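Teaching two arms to lay a brick patio, sort of

21 July 2024

I spent most of this week at the bench with bricks again. The project is still called Stanura on the whiteboard, and the job is still the same: get two robot arms to lay bricks flat on a table so the joints come out tight. I don't write any of the motions. I drive the arms by remote control, the software records what I do, and later a model is trained on the recordings.

The target I set in April was 1,000 usable runs. I'm at 71 for the new layout, after throwing out everything I recorded before I changed the grip. The old grip came in from the top with the fingers wide, and it only worked if there was plenty of room around each brick. With neighbors on both sides there isn't.

So the new rule for myself is to close the fingers before I go down between bricks, and open them only once I know where the sides are. It's slower. It also gives the wrist camera a clear look at the gap on the way in, and that view is most of what the model will have to go on for the last inch.

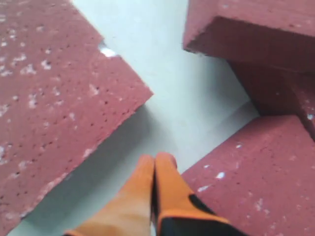 Zawadi Shirima commented on the last post that closing the fingers first teaches the robot to be timid, and that it would be better to record fast, sloppy runs and let the sheer number of them sort it out. I've thought about that a good deal. I think it holds for soft things like towels. With brick, a sloppy run usually ends with a corner knocked off, and then I have one brick fewer and a recording of how to break it.

Two arms are harder to drive than one, mostly because I look at the wrong one. My right hand wants to do the picking and my left hand goes to sleep. A brick on a smooth table slides when you nudge it, so the left arm has a real job, and for the first few days I kept forgetting to give it one. Now I start with the left. I bring that fingertip up against the brick, hold it, and only then move the PiPER over.
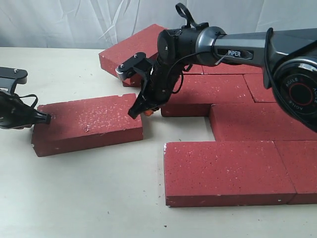 I also stopped correcting myself in the middle of a move. If I come in crooked, I back all the way out and come in again, and the whole thing stays in the recording. Small wiggles at the end look like nothing when you watch them back, but a model will copy them and then wiggle forever. A clean second try is something I would like it to copy.

A good session is 40 minutes. After that my hands get jumpy and the runs get worse – I can see it in the joint plots before I feel it. I take a break, wipe down the table, and put the bricks somewhere different before the next batch. That last part matters. If every run starts from the same layout, the model learns the layout.

The other thing I go back and check is the joints from close up. A seam can look fine from across the table and still be open enough to throw off the next brick. 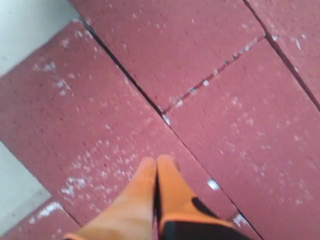
What's next

Mostly more of the same. I want to try a first training run before I get too far along, to find out if the slow approach is worth the time it costs. I also need to write down what counts as a failed run, as I've been deciding by mood – a brick set down a little crooked passed on Tuesday and got thrown out two days later.

I'll answer the comments on the controller setup in a separate post.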